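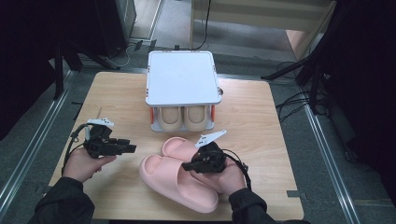
Two-level rack, beige pair on the lower tray, pink pair still out on the table.

June 29, 2024
Posted by Blair Urquhart, Karnley workshop notebook

Shoe rack, small one, second look. Nuno Falcão thinks this is the answer for the entry hall at Tutska. I am not convinced, and I'm writing down why before he talks me round again.

The beige slippers fit on the lower tray side by side, toes in, heels nearly at the front edge. Fine. But that is one pair, and they sit with only a narrow gap between them. The pink slides would have to go on the top panel, which is smooth, and I'd like to see how they behave up there when someone drops them on in a hurry. Nuno says the rim will hold them. It's a thin rim.

The orange-red side supports are cheerful, I'll give them that. Whether they stay put after being pushed in and out of a closet for a year is another matter - the Carklow listing says nothing on load, and I've asked twice.

Also the sum. Tutska wants room for 60 pairs. At 2 pairs a rack that is a lot of little racks along one wall, and somebody has to sweep under them.

To do:
- try the pink slides on top, both facing the same way
- same again with a heavy winter boot
- measure the hall properly, the 406 cm on the plan looks wrong to me
- no order before August

Nuno to add his side below if he wants to.

2 comments | 0 shares
Back to top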